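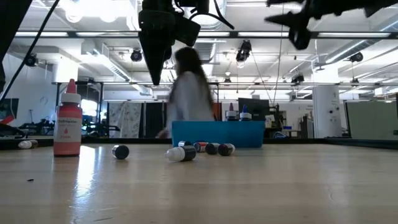

The colors live in one bin now. Before October they lived in a biscuit tin, two coat pockets, the drawer with the batteries in it, and a mug that said Brarkcombe on the side and had lost its handle. Vasiliki Antoniadis, who does most of the icing for the Oltcombe bake table, could find any color she wanted in under a minute provided she wanted brown.

So we had a tidy. It was supposed to take the time between two batches of buns and it took until the light went. These are notes to go with the gallery, for people who have asked how the bottles got sorted and for the smaller number who have asked where the good pink went.

**The tall one.** The Chefmaster squeeze bottle stands up by itself, which puts it ahead of most of the collection. It's salmon pink with a white cap and a pointed pink nozzle, and it looks like it was sent by head office to supervise. It won't go in a rack meant for droppers. We gave it the left side of the table and let it feel important.

**The small ones.** Dropper bottles are the right size for a hand and the wrong size for everything else. They fall over if you breathe near them, and once one goes the rest take it as a suggestion. Most of ours spent the afternoon on their sides. Kaede Iwasaki says they're resting.

**Caps.** Black, white, a purple, a blue. You'd think the cap would tell you what's inside. We thought so too, for 8 months, and iced a christening cake on the strength of it. Read the label. If the label has gone sticky and gray, put one drop on a paper towel and wait, and don't do it over the Bruderness order forms.

**The bin.** Low sides, open top, easy to see into. I bought it for potatoes. Vasiliki had been campaigning for a Gatti cabinet with 12 little drawers and brass pulls, and I'd like it recorded that the cabinet was very handsome and cost 400 dollars.

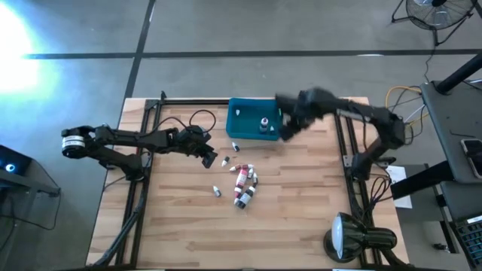 **Going in.** The rule is one bottle at a time, looked at on the way. Tipping them all in together is faster and is also how we ended up with the biscuit tin. Each one gets its cap checked for tightness, a wipe, and a place in the bin. Kaede likes them standing. I'm less particular, having seen what happens to standing bottles when somebody shuts the fridge.

**The order of things.** We tried alphabetical first. It lasted as far as the question of whether sky blue goes under S or B, and then everybody went and had a coffee. What we have now is by how often a bottle gets used: the favorites near your hand, the oddities at the far end. I have moved the moss green to the far end myself and would appreciate it being left there.

**Stragglers.** There's always a bottle that wanders off and lies down somewhere on its own. Same with teaspoons. If you find one at the end of a session, the bin is 10 steps from anywhere in the room, so please walk them. Don't put it in your apron. Aprons go home with people, and that's how we came to own two lemon yellows and then, for one very long Easter, none.

**Duplicates.** If there are two of the same color, finish the open one. I know the new one has the nicer nozzle. Everybody knows.

**What got thrown out.** A silver that had turned into a small hard coin. Something labeled "peach??" in my handwriting. One bottle whose cap would not come off for me, for Vasiliki, or for the rubber glove. Kaede wanted to keep it as a paperweight and was outvoted. 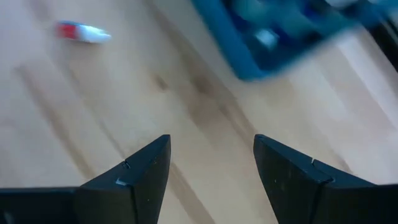
**The table.** Pale wood, and not a forgiving thing to put color on. Grain drinks. Red is the worst of them, though there's a case to be made for the violet, and wiping sideways only gives you a wider problem. Blot it, then a bit of baking soda on a damp cloth, then go along the grain and be patient. Some of the dark marks belong to the tree, so before you scrub at one, have a proper look at it. I spent most of a lunch break on a knot once.

Put a sheet of parchment down if you're mixing. A plate is fine too. The lid of the flour tub is not a plate, whatever was said at the last session.

**Borrowing.** Bottles can go out overnight. Write the color on the card by the kettle, along with your name and something legible enough to be used against you. The squeeze bottle stays in.

**Still missing.** The good pink, a teal, and the lid to the sprinkles. If any of these are in your coat, the bin has room, and we won't ask which coat. Vasiliki might.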